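Ratgeber > Mieten & Wohnen > Häufige Fragen zur Wohnungsübergabe
Stand: Dezember, zusammengestellt von Henrik Wunderlich

Kommen immer wieder dieselben Mails, deshalb gesammelt. Gilt für alle Wohnungen der Hausverwaltung Lovton, auch für die Häuser am Grudodsideweg.

Wann ist die Übergabe?
Termin steht in der Kündigungsbestätigung. Normalerweise 10 Uhr. Anderer Termin: bitte schriftlich, nicht auf den AB sprechen.

Muss ich selbst dabei sein?
Nein. Vollmacht reicht, Ausweiskopie dazu. Wer das Protokoll unterschreibt, unterschreibt für Sie, also jemanden schicken, der die Wohnung kennt.

Muss ich streichen?
Kommt auf den Vertrag an. Ältere Klauseln mit starren Fristen sind oft unwirksam, im Zweifel vorher fragen oder beim Mieterverein nachschauen lassen. Knallige Farben bitte in jedem Fall überstreichen, Weiß oder helles Grau ist ok.

Was heißt "besenrein" in der Küche?
Gefegt, Schränke leer und ausgewischt, grober Schmutz weg. Kühlschrank abgetaut, Tür offen lassen. Fenster putzen gehört nicht dazu, freut aber den Nachmieter.
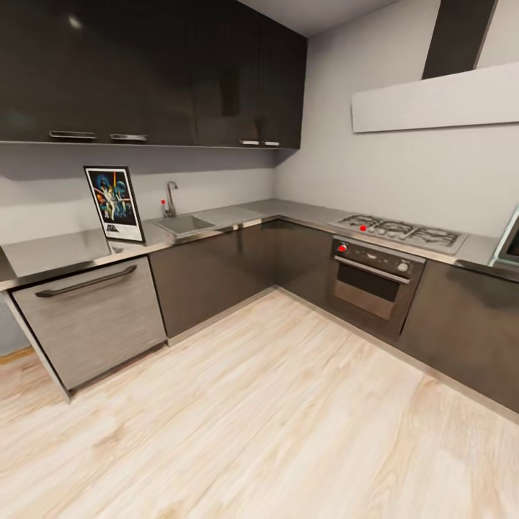

Und die Einbauküche, wenn ich sie selbst gekauft habe?
Ausbauen oder mit dem Nachmieter einig werden. Ablöse ist Sache zwischen Ihnen beiden, wir vermitteln da nichts und nehmen auch kein Geld entgegen. Wird sie übernommen, brauchen wir eine Zeile von beiden Seiten. Anschlüsse für Herd und Wasser bitte fachgerecht verschließen lassen, wenn sie rauskommt.

Dübellöcher?
Übliche Menge ist normale Abnutzung. Zumachen ist trotzdem gern gesehen, Spachtelmasse aus der Tube genügt. In Fliesen bitte nur in die Fugen bohren, das gilt auch schon während der Mietzeit. Bilder, Haken, Klebestreifen alles ab. Was hängen bleibt, kommt als Mangel ins Protokol.

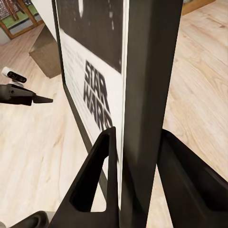 Gerahmtes Star-Wars-Poster, schräg von der Seite

Welche Schlüssel muss ich abgeben?
Alle, auch nachgemachte. Briefkasten und Keller nicht vergessen. Fehlt einer, sofort melden, nicht erst am Termin.

Wer liest die Zähler ab?
Machen wir gemeinsam. Abmelden beim Stromversorger müssen Sie selber.

Wann kommt die Kaution?
Nach Prüfung. Ein Teil kann bis zur nächsten Nebenkostenabrechung einbehalten werden. Neue Bankverbindung und Anschrift bitte gleich ins Protokoll schreiben.

Ansprechpartner?
Xiuying Peng (Übergaben), Géza Illés (Kaution und Abrechnung).

Abgelegt unter: Auszug, Kaution, Fragen von Mietern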